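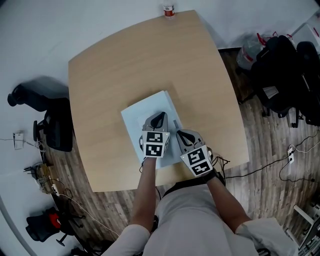
STUDENT PROJECTS / REPORTS

Setting up and looking after a pair of hand-held grippers
Csonka workshop course, final report
2020-08-04

1. What the project was

Our group was given the Plivik station for the second half of the course. The station is a pair of hand-held grippers that a person wears on both hands to record movements, which are later played back on the robot arm in the Gromach lab. We did no work on the arm itself. The task was to set up the grippers, keep them in working order and leave written instructions for the next group.

The station had been standing idle since January. The old instructions were a single page and covered an earlier version of the gripper body, so most of the steps below are our own.

2. The station

The grippers have curved gray bodies, and each one carries a white marker block with black-and-white square patterns. The tracking software works out the position and angle of each gripper from these patterns. The operator stands at the edge of a light wooden table and rests both grippers on a white surface at the start of every session, side by side, tips pointing away from the body. We call this the rest position. All calibration is done from it.

Thin black cables lead off from the right-hand gripper towards the floor. The power strip is on the floor to the right of the table, and the long white cable crosses the floor on the other side.

3. Start-up routine

Put the white surface near the front edge of the table. It does not have to be square to the edge, but it must not move once calibration has begun.

Check the marker blocks before switching anything on. Wipe the patterns with a dry cloth. Do not use cleaning fluid, as it lifted a corner of one of our spare prints.

Switch on at the power strip, then start the tracking program and wait for both grippers to show up in the list.

Put the grippers on and go to the rest position. Hold still for 14 seconds. If the program reports a position error above 2 mm, lift the grippers, put them down again and repeat. We sometimes needed up to five tries, mostly when the window blind was open.

4. Faults and repairs

Loose marker block. The block on the left gripper had a little play in its mount and the readings drifted during longer recordings. We took it off, cleaned out the old glue and fixed it again with Plastance two-part adhesive. It was left overnight before use. After that the drift was gone, though the gripper had to be calibrated from scratch – the stored values no longer fitted.

Dropped signal on the right side. The signal cut out whenever the operator turned to the left. We first suspected the connector and changed it for nothing. The real fault was a break in one of the thin cables close to the body, where it had been bent sharply. We shortened the cable past the break and soldered it again. The operator should still avoid stepping back with the cable under a foot.

Stiff jaw. One finger joint on the left gripper was slow to open. There was dust in the pivot. Cleaning was enough and we added no oil.

5. Not finished

The cables on the right still tangle. We planned a clip at the table edge and printed two versions, but both were too tight and were not fitted. The drawings are in the project folder, with the calibration log and the spare marker prints.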